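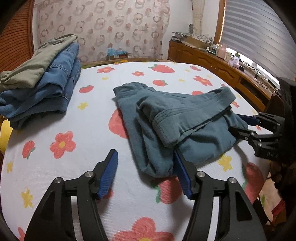

Both grippers at the folding station, blue pads fitted, jaws of the near unit open.

Hand-held gripper pair, folding station
Inspection checklist, with comments
Site: Rirkham
Date: November 30, 2022
Checked by: Hidayah Mandagi
Countersigned: Amirul Nugroho

1. Power off and leads unplugged before handling
Done.

2. Pivot pins, near unit
Pass. All four seated. Slight play in the outer left one, same as in July. Leave it, but look again next time.

3. Pivot pins, far unit
Pass. Wiped and re-greased.

4. Jaw linkages, cracks or bent bars
Pass on both. Lint in the long gaps between the bars, cleared with a soft brush. Do not use a screwdriver for this, it marks the black finish.

5. Finger pads
Near unit: pass. Ribs still sharp on the left and right pads.
Far unit: advisory. Upper pad lifting at one corner. Re-glued and clamped for 65 minutes. Replace at the next check if it lifts again. We have 3 spare pads in the Flovska box.

6. Full open and full close
Pass. Ran 300 cycles on each unit, 600 in total. No sticking. The far unit clicks on closing, not loud.

7. Jaw tips, burrs or sharp edges
Pass. Run a cotton rag over both tips. If it snags, file and repeat.

8. Test fold
Pass. Trousers picked up by the waistband and by the leg, then denim. No pulled threads. Thin cotton was not tried.

9. Work surface
Pass. Sheet should be pulled flat before each run. A ruck under the jaw tip gets picked up with the garment. Keep the folded stack to the left, clear of the near unit.

10. Lens cover
Smear on the near unit, cleaned. Use the Hista cloths, not paper towel.

11. Cables and strain relief
Fail on the far unit. Outer sleeve split close to the base. Taped for now. New lead ordered from Khoo. Not to be used for long sessions until it is fitted.

12. Labels
Far unit lettering faint but left as is.

Result: near unit in service. Far unit in service, short runs only, see 5 and 11.

A.N.: agree with the above. Please note the lead change on this sheet when done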